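Workshop Tips: Teaching a Two-Arm Robot by Demonstration
Clisteck bench notes, updated 2024-08-06

These tips cover recording demonstrations on a two-arm bench setup, either by leading the arms by hand or by driving them from a remote station. They assume the arms are calibrated and the recording software is installed.

Check the cables first

Move each arm slowly through its full range before recording anything. Watch the network plug at the wrist in particular. A cable that is long enough at rest can pull tight when the wrist rolls, and a plug under side load will drop packets long before it comes out. Leave a loop at every joint the cable crosses. Keep the run clear of the finger pads, and repeat the check from the wrist camera view with the other arm close by.
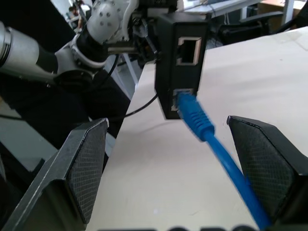

Set a start pose

Pick one start pose for both arms and save it under a plain name. Ours has the grippers over the middle of the table, clear of the surface. Return to it before each recording. If the first second of every demonstration differs, the learned motion will hesitate there.

Lay out the table

Put objects along the far edge and keep the near half free for the arms. Mix the shapes: a tissue box, a bowl, a tall jar with a lid, a pair of scissors. Clear plastic is hard for depth sensing, so leave bags out of the first batch and add them later. Turn scissors the same way each time until the grasp is reliable.

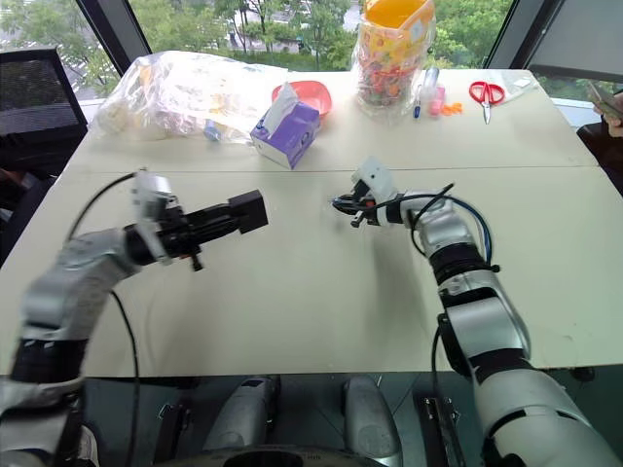
Change one thing per batch. Move the objects for one set of recordings, then the lighting for the next. Windows behind the table are a common source of trouble. Lock exposure on the head camera and note the time of day in the log.

Leading by hand

1. Switch the arm to free-drive and support the forearm before releasing the brakes.
2. Hold the arm behind the wrist. A hand on the gripper blocks the wrist camera.
3. Move at one steady speed. Pause only where the robot should pause.
4. Trim dead time at both ends before saving.

Driving by remote control

Start with motion scaling at 50 percent and raise it once the operator stops overshooting. Approach from above, stop short of the object, then close. Move one arm at a time for the first 30 recordings — two-arm tasks come after that.

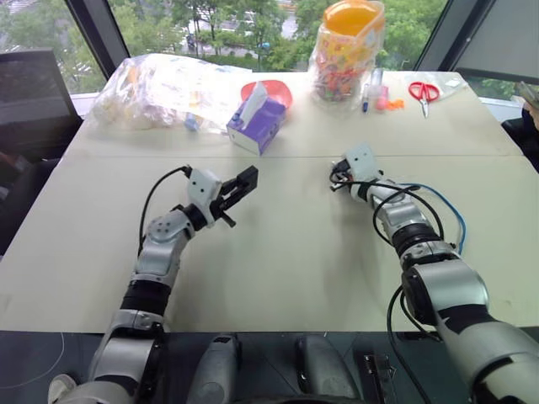
Keep the failed attempts in a separate folder. A missed grasp followed by a clean recovery is worth labeling and using; a collision should be discarded. Our Rosser folder held 1,301 recordings in January, and 1,000 were left after sorting. Most of the rejects had a late start or an operator correction in the middle of a grasp.

Back up the raw files before trimming, and store the calibration file with them.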